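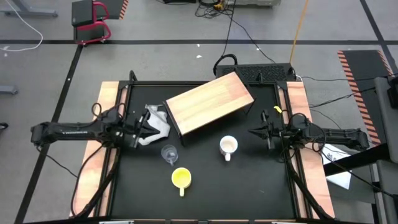
小棚とカップ類の配置確認(Neves作業場)

Trakadari 共用カップ整備事業 進捗報告書

提出先 Korivance 助成担当
作成 Trakadari 事務局
作成日 2024年10月6日

1. 報告の範囲

本報告は、7月に提出した開始報告のあとに行った作業をまとめたものです。対象は、引き取ったマグカップ類の仕分け、貸出用セットの組み合わせ、小棚「Pudar」の調整、給湯コーナーでの並べ方の確認の各作業です。会計の明細は別紙で提出しますので、ここでは作業内容に関わる範囲でのみ支出に触れます。

開始報告では、食器の引き取りと貸出先の募集を同時に進めると書きました。このうち引き取りは予定の時期に締め切りました。貸出先の募集は続いており、決まったところから順にセットを組んでいます。全体としては、引き取りと仕分けが計画より早く、棚の調整が計画より遅れています。遅れの内容は5に書きます。

2. 事業の概要(変更なし)

Trakadariは、使われなくなったマグカップやグラスを集会所、事務所、家庭から引き取り、状態を確認したうえで、小さな棚、布とまとめて共用の給湯コーナーへ貸し出す事業です。貸出先では、来客用や会合用のカップとして日常的に使ってもらいます。使い捨てのコップを買い続けている場所を優先しています。

セットの中身は、取っ手付きのマグ、透明のカップ、敷いたり拭いたりするための布、棚です。柄や色はそろえません。引き取った品を組み合わせるため、同じ柄を人数分用意することが難しく、募集の段階でその旨を伝えています。これまでの問い合わせでは、柄がばらばらであることを理由に辞退されたことはありませんでした。色が違うほうが自分のカップを間違えにくい、という意見をいくつかもらっています。

棚は、台の上にもう一段の置き場をつくるためのものです。明るい色の木の天板に、黒い金属の細い脚を付けています。天板は幅の狭い材を継いであるので、色味が材ごとに少しずつ違います。下の空間にも物を置けるようにするのが元の考えで、この点は設計当初から変えていません。

3. 引き取りと仕分け

締め切りまでに引き取った食器は1,835点です。内訳はマグが最も多く、次いで湯のみ、グラス、透明のカップの順でした。皿や小鉢も混ざっていましたが、これは本事業の対象外なので、持ち込み元に返すか、了承を得て別の団体に渡しました。上の点数には、この対象外の品も含んでいます。

仕分けは次の基準で行いました。

口当たりの部分に欠けがあるものは貸出に使わない。
取っ手の付け根にひびがあるものは貸出に使わない。
内側の色移りは、漂白で落ちる程度であれば使う。
底のざらつきは、布を敷いて使える程度であれば使う。
名入れのある品は、持ち込み元に使用の可否を確認する。

当初の基準には、底の項目がありませんでした。仕分けの初期に、底の焼き上がりが粗いマグを棚の天板に置いたところ、木に細かい跡が付いたため追加しました。すでに仕分け済みの箱も開け直し、底を指でなぞって確認しています。この見直しに予定外の時間を使いましたが、引き取りの締め切りが早かったため、仕分け全体の日程には影響していません。

名入れの品は思ったより多く、会社の周年記念品や、閉店した店のカップなどがありました。ほとんどの持ち込み元からはそのまま使ってよいとの返事でした。連絡のつかない品は箱を分けて保管し、貸出には出していません。

仕分けた品は、背の高さと口の広さで箱を分けています。柄では分けていません。最初は色別の箱をつくったのですが、組み合わせの際に高さの合わない品が続けて出てきて、棚の下に入るかどうかを毎回確かめることになりました。高さで分けてからは、セットを組む時間が目に見えて短くなりました。箱の側面には高さの区分だけを書き、中身の一覧は別の用紙にしています。

4. 並べ方の確認

貸出先に渡す案内紙に、並べ方の例を載せることになっています。そのための確認をNeves作業場で行いました。実際の給湯コーナーは場所ごとに広さも形も違うので、案内紙では寸法を指定せず、どのような台でも守れる約束だけを書くことにしています。

確認には、黄色系の無地のマグ、白地に赤い格子柄のマグ、縞柄のマグ、透明のカップなど、見分けのつきやすい品を選びました。柄の近い品だと、置き直したあとでどれがどれか記録できなくなるためです。台は黒い天板のものを使いました。白い器や淡い色の器の輪郭が見やすい反面、光の映り込みがあり、水滴の有無は斜めから見ないと分かりにくいという難点があります。貸出先にも黒や濃い色の台は多いと見込まれるので、拭き取りの項目に「明かりの反対側から見て確かめる」という一文を加えました。

確認した内容は次のとおりです。

取っ手の向き
取っ手は手前または右手前に向けることを基本にします。奥の品を取るとき、手前の品の取っ手に袖口が掛かることがあるので、向きが混ざらないようにします。ただし左利きの方が多い場所では逆にしてもらって構いません。案内紙の下書きでは「右」とだけ書いていましたが、利用者の側で決められる書き方に改めます。

棚の前の空き
棚のすぐ前に背の高いマグを置くと、棚の下の品が取り出せなくなります。棚の前は低いもの、または空けておくこととし、マグは横にずらして置きます。棚を台の縁と平行に置かず、少し斜めに振ると、片側から手が入りやすくなることも分かりました。見た目の好みが分かれるところなので、必須の約束にはせず、補足として載せます。

布の置き場所
布は丸めたままにせず、広げて置くか掛けるようにします。丸めた布の上にカップを置くと傾きます。確認作業の中でも、布の端がカップの底に入り込む場面がありました。布はカップの置き場から離し、台の左側か棚の横を定位置とする案にしています。

カップ同士の間隔
持ち上げるときに隣の品に当たらないよう、取っ手ひとつ分の間を空けます。寸法で示すと測る手間が出るため、案内紙では「取っ手ひとつ分」という言い方のままにします。

積み重ね
マグの積み重ねはしません。形の違う品を組み合わせているので、重ねたときの安定が品ごとに違います。透明のカップは同じ形のものに限り、重ねてもよいことにします。

片付けの順番については、布を先に動かし、次に手前のカップ、最後に棚の上と下、という順が一番迷わずに済みました。逆に棚の上から始めると、下ろした品の置き場がなくなり、一度どけたものをもう一度動かすことになります。この順番は案内紙の表に大きく載せる予定です。

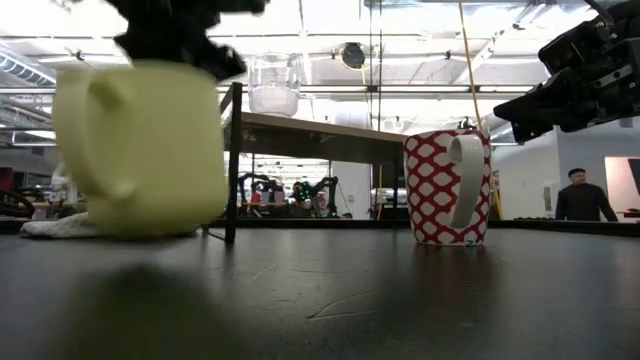
5. 小棚「Pudar」の調整と遅れ

棚は作業場で組み立てています。天板の仕上げまでは予定どおり進みましたが、脚の取り付けで遅れが出ました。脚の枠の曲がりにばらつきがあり、平らな台に置いたときにわずかにがたつくものが混ざっていたためです。カップを載せるものなので、がたつきのある棚は貸出に出せません。

対応として、脚の裏に薄い当て物を貼る方法と、枠を仕入れ先に戻して直してもらう方法を比べました。当て物は手早く済みますが、水のかかる場所では剥がれるおそれがあります。このため、がたつきの小さい棚は当て物で、大きい棚は枠の直しで対応することにしました。枠の直しに出した分がまだ戻っておらず、これが遅れの主な理由です。

天板の塗装については、変更が1点あります。開始報告では無塗装のまま油で仕上げると書きましたが、試し置きのあと、輪の形の跡が残りやすいことが分かりました。食器に触れても差し支えない水性の塗料に切り替え、薄く重ねています。木の色はほとんど変わりません。塗料代は増えましたが、油と磨き布の分が不要になったので、消耗品費の中で収まっています。

天板の角の丸めは、当初の案より大きくしました。狭い給湯コーナーでは棚の角が腰や肘の高さに来ることがあり、下見の際に複数の貸出先から要望がありました。加工の手間は増えますが、塗装の前に行うため、すでに塗り終えた棚には適用していません。角の丸めの違いによって、同じPudarでも前期分と後期分で見た目が少し異なります。貸出先には渡すときに説明します。

6. 貸出先の状況

貸出先は17か所に決まりました。集会所、地域の会議室、小さな事務所の共用部が中心です。このうち2か所は給湯コーナーの改修を控えており、棚とカップの搬入は改修後になります。保管の場所は作業場内に確保しました。

搬入前の下見では、台の奥行き、水場との距離、コンセントの位置、普段カップを洗う人が決まっているかどうかを聞いています。最後の項目は後から加えました。洗う人が決まっている場所では、並べ方の約束を細かくしても守られやすく、決まっていない場所では約束を減らしたほうがよさそうです。案内紙を詳しい版と簡単な版の2種類にするのは、この聞き取りを受けた変更です。

先に搬入した場所からは、次のような声が届いています。

棚の下に布巾を置けるのがよい。
マグが重いので、軽いカップをもう少し入れてほしい。
砂糖と粉末ミルクの置き場が決まらず、結局台の上に広がっている。
色の違うマグは、会合の途中で席を立っても自分のものが分かる。
棚の高さはちょうどよいが、奥の壁との間に物が落ちる。

軽いカップの要望には、透明のプラスチックカップを増やすことで対応します。引き取った品の中に十分な数があります。ガラスとの見分けがつきにくいので、洗い方の注意を箱に貼ることにしました。熱い飲み物に使えるかどうかは品によって違い、表示のないものは冷たい飲み物用と案内しています。

奥の壁との隙間については、棚を壁に付けて置くよう案内するか、後ろに低い縁を付けるかを検討しています。縁を付ける場合は天板の加工が必要になるため、今期の棚には行わず、置き方の案内で様子を見ます。

7. 粉ものとスプーンの扱い

砂糖や粉末ミルクの置き場の問題は、開始報告の時点では想定していませんでした。複数の貸出先から同じ声があったので、セットの中で解決できるかを調べました。専用の容器を買い足す案もありましたが、費用と保管の手間が増えます。引き取った透明カップのうち、口の広いものをスプーン立てや小分け用に転用する案を先に試しています。

透明のものを選んだのは、中身の残りが外から見えるからです。スプーンは差したままにできますが、柄の長いものを入れると重心が上がります。カップを板の端に寄せて置いたときに、柄に手が触れて倒れることが心配されるので、スプーンを入れたカップは板の内側に置くことを案内紙に加えます。布の上に板を置く配置も試しましたが、布がずれると板ごと動くため、案内には載せません。

粉の湿気については、蓋のない容器では避けられません。会合のたびに使い切る量だけを出し、残りは元の袋に戻さず処分してもらうことにしました。少量ずつ出す習慣のない場所では定着に時間がかかると思われるので、次の訪問時に使われ方を聞き取ります。

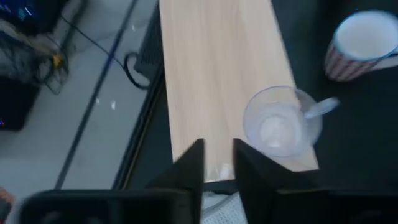
木の板と、スプーンを入れた透明のプラスチックカップ。右上は縞柄のマグ

8. 支出について

詳細は別紙のとおりです。費目の間の移動は行っていません。消耗品費は、塗料の切り替えと布の買い足しがありましたが、梱包材を引き取り時の箱で代用できたため、計画の範囲内です。運搬費は、貸出先の下見を同じ方面でまとめて回ったことで計画を下回る見込みです。余った場合の扱いについては、期末にあらためて相談させてください。

枠の直しにかかる費用は仕入れ先の負担となりました。往復の送料だけを当方で支払っています。

案内紙の印刷は、二つの版に分けたことで版下の費用が増えます。部数は合計で変わらないため、印刷そのものの費用は当初の見積もりのままです。見積書の写しを別紙に付けました。

9. 今後の作業

次の報告までに行う作業を挙げます。

枠の直しから戻った棚の組み立てと、がたつきの確認。
詳しい版と簡単な版の案内紙の完成。取っ手の向き、棚の前の空き、片付けの順番は両方の版に載せる。
搬入が済んでいない貸出先への搬入。改修待ちの場所を除く。
搬入済みの場所への訪問。割れや欠けの確認と、粉ものの置き方の聞き取り。
連絡のつかない名入れの品について、再度の問い合わせ。

割れた品の補充は、仕分け済みの在庫から行います。高さの区分が同じものと入れ替えるので、柄は変わります。貸出先には、割れた品の破片を自分で処分してもらい、点数だけを連絡してもらう方式にしました。破片を送り返してもらう案は、送料と安全の面から取りやめています。

布は消耗が早い見込みです。洗濯を続けると端がほつれ、縮みも出ます。予備を貸出時に渡しておき、足りなくなった時点で追加します。今のところ白い布を中心にしていますが、しみが目立つとの意見があり、次に買い足す分は色の濃いものを混ぜるつもりです。

10. 確認をお願いしたい事項

次の点について、Korivanceのご意見をお聞かせください。

改修待ちの貸出先への搬入が助成期間の終わりに近づく場合、使われ方の聞き取りを期末の報告に含めず、追って提出する形でよいか。

対象外の皿や小鉢を別の団体に渡した件について、点数の一覧を期末の報告に付ける必要があるか。手元には引き渡しの控えがあり、必要であれば一覧にまとめます。

Pudarの前期分と後期分で角の形が異なる件について、前期分を加工し直すことは考えていません。塗装をやり直すことになり、搬入済みの棚は一度引き上げる必要があります。要望のあった貸出先には後期分を割り当てる方法で進めたいと思います。

作業場の見学は随時受け付けています。箱を動かしている日は通路が狭くなりますので、事前に事務局までご連絡ください。

別紙
会計明細
案内紙の版下および印刷の見積書(写し)
仕分け基準(改訂版)
貸出先一覧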